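Zumau kitchen and utility showroom, open day notes

Writing this up fast before I lose the scrap of paper. January, cold, parking a joke. Doors at 11, I got in at quarter past and the coffee was already down to the dregs. Gilmar Queiroz did the welcome, short, thank god. Zumau has moved its fitted ranges into the back half of the old Dristhorpe building, 63 displays if you beleive the leaflet. I didn't get to half of them.

Started with worktops. Nice stone, silly prices. Then drawers - Jucélia Guerra had a whole wall of runners to pull on, the Hosska ones close softest, the cheap ones clack. Could have stayed there all morning. Tall larder units next, too deep for my place, you'd lose a jar of pickles in there until spring.

Then the laundry corner, which is what I went for. 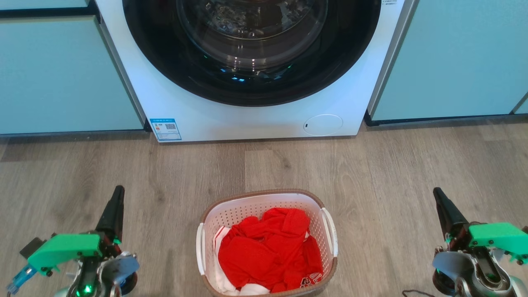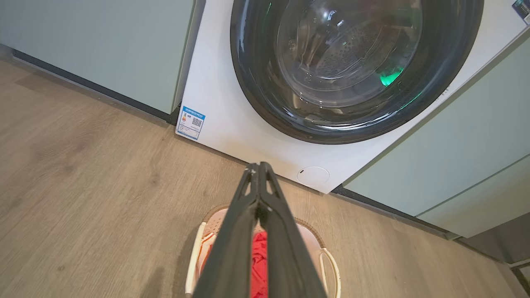
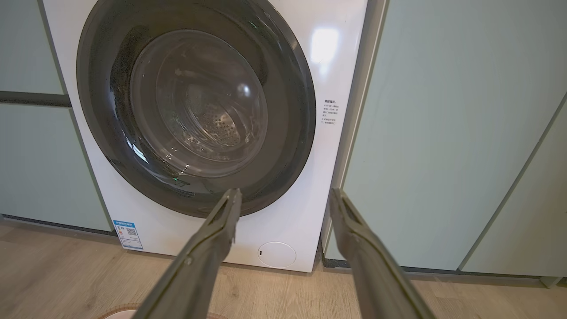

Our utility room at home is the problem. Narrow, bad floor, a washer that sticks out and a gap beside it that eats socks. Been putting off the refit for two years. So I wanted to see a machine properly built in, panels both sides, and this is pretty much the layout I'd drawn on the back of an envelope. White front-loader sitting between pale cabinets, no handle on the big left panel, dark strip along the bottom where it meets the floor. Wood-grain floor too. I'd been set on tile, now not so sure. The filter cap is down low on the front where you can get at it, good, mine is behind a kickboard and needs a screwdriver and bad language. Energy label still on the lower left corner. Didn't write down what it said, sorry.

Asked Dirceu Pacheco about the side gaps. He says 13 mm each side is what they allow on their own installs, more if the floor is out of level, and mine is. Delivery and fitting for a run like that starts at 1000, machine not included. Hm. Color can be changed, same price for any of the standard paints. I liked the pale one but it will show every scuff from our dog, so maybe darker.

Lunch was sandwiches on a worktop, egg or ham. Talked to Anselmo Guimarães about venting a dryer thru an outside wall. Long answer, mostly no. He drew me a diagram on a napkin which I have since lost.

Missed the sink talk at 2, went on too long by the tap display. People coming out said it was fine.

Going back with proper measurements. Take your own tape, theirs were all in use - and wear a coat, the back half isn't heated yet.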